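Furnishing a whole apartment secondhand (mostly)

2025-01-12

So the apartment is finished. Or as finished as it's going to get before I lose interest, which my sister says is the same thing. When I moved in last June I had a mattress, a floor lamp, a box of pans and one very nice rug that I'd been dragging from place to place since college. I'd decided I was going to buy everything else used, and I gave myself a budget of 556 dollars for the living room and the kitchen together. People have been asking me how that went, so I'm finally writing it down!

First, the numbers. I spent 443 on actual furniture. The rest went to gas, a can of primer, furniture wax, felt pads and a pizza for Ilir Perić, who carried a dresser up three flights with me in a heat wave and never once brought it up afterward. (He has brought it up by text. Twice. I'm counting that as restraint.)

The dresser was the big one. It was 200 dollars, which felt like an enormous amount to hand to a stranger in a driveway, but it's solid oak with dovetailed drawers and it weighs as much as a pony. The label inside the top drawer says Obradović, and I've never found out anything about them. I like to think of a small workshop with a stove in the corner. The finish was in rough shape, kind of sticky to the touch, and there was a white ring on top where somebody had obviously loved a houseplant very much. I cleaned it with a little dish soap and warm water, let it dry overnight, and then waxed it. The ring is still there if you know where to look. I put a bowl on it.

The kitchen was harder. My kitchen is a hallway with a sink in it, so anything that goes in there has to be narrow, and used furniture listings are full of people who believe a table is "small" if it doesn't seat twelve. Please, I am begging you, put measurements in your listings! I drove 40 minutes for a "compact breakfast table" that would have blocked both the oven and the door. The seller was sweet about it and gave me a bag of lemons, so it wasn't a total loss, but that was a whole Saturday.

What I ended up with is a drop-leaf table in an ugly orange pine that I've grown attached to. One leaf stays down all the time. I keep meaning to sand it and I keep not sanding it. For seats I wanted stools, things I could shove under the table when I'm cooking, and I picked those up one by one from different people over the fall, so no two are the same height. When friends come over there's a bit of musical chairs until everybody's elbows are in the right place.

Stools are where I learned to turn things over, by the way. I used to look at the top, sit down, bounce a little and pay. Then I got home with one that rocked like a boat and found a crack right where the leg met the seat, going most of the way across. Now I flip everything. I flip stools, side tables, chairs, drawers. I've gotten down on a stranger's garage floor with my phone flashlight to look up at the bottom of a bookcase. You get over the embarrassment pretty fast, and sellers who have nothing to hide don't mind a bit.

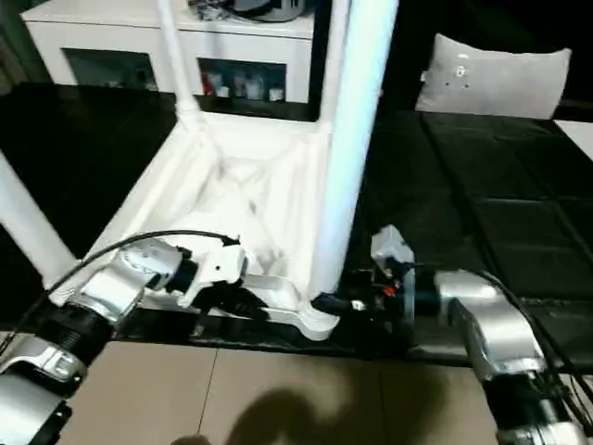 How much lower than the asking price can you go without being rude?

I usually offer a little under what I'd be happy to pay, often ten or fifteen percent below asking, and if the listing has been up for a few weeks I'll go down to three quarters. If it went up that morning and it's priced fairly, I pay what they're asking and get in the car.

Haggling was the part I dreaded most, and I've made my peace with it. I do it in messages, before I show up, so that everybody knows the number and there's no weird standing around. Once I'm there I only bring it up again if something's wrong that wasn't in the photos. A missing knob, a stain, a smell. Oh, the smell thing. Open every drawer and stick your face in. Smoke will air out of a metal shelf and it will never, ever leave a cheap dresser, no matter how many bowls of baking soda you sacrifice to it. I passed on a gorgeous little Perora cabinet for exactly that reason and I still think about it. It had brass feet!

Things I'd skip buying used: mattresses, obviously, and anything upholstered that I can't take the cover off of. I made one exception for an armchair from a neighbor whose place I'd been in plenty of times, and even then I went over every seam with a flashlight and a credit card. The chair is a Zustden, mustard yellow, and it's where I'm sitting right now with the heating pad. The springs make a little sound when I get up. I've named the sound but I'm not sharing that here.

I'd also skip any flat-pack wardrobe that's already been taken apart and put together more than once. The screw holes go soft. I had a Nokora one in my old place that leaned a little further every time I moved, and by the end I was propping it with a cookbook. If you really want one, ask for it still assembled and bring a van, or be ready to add some corner brackets when you get it home. Brackets are cheap and they do help.

A couple of practical bits, since my cousin is about to do this and asked for a list and I am too lazy to make a proper list. Keep a tape measure in the car. Measure your stairwell, too, and the turn on the landing, and the width of the door with the door actually on it. Write it all on one note in your phone. Bring old blankets and two ratchet straps, and learn how the straps work before you're in someone's driveway pretending you know. Take the drawers out before you carry anything. Tape the hardware in a bag to the inside of the piece, and tape it well, because I've lost a whole set of shelf pins somewhere between the car and my own front door and I still find myself scanning the sidewalk.

And go on weekday evenings if you can. The good stuff gets listed after dinner, when people are cleaning up and get fed up with the thing in the corner, and by the weekend it's gone.

What's left on my list is a bookshelf for the wall by the window (the books are in stacks, the stacks are becoming furniture) and some kind of bench for the entry so I can stop putting my boots on while leaning against the light switch. It has to be under 14 inches deep. If you're in town and you have one, email me, and please include the measurements.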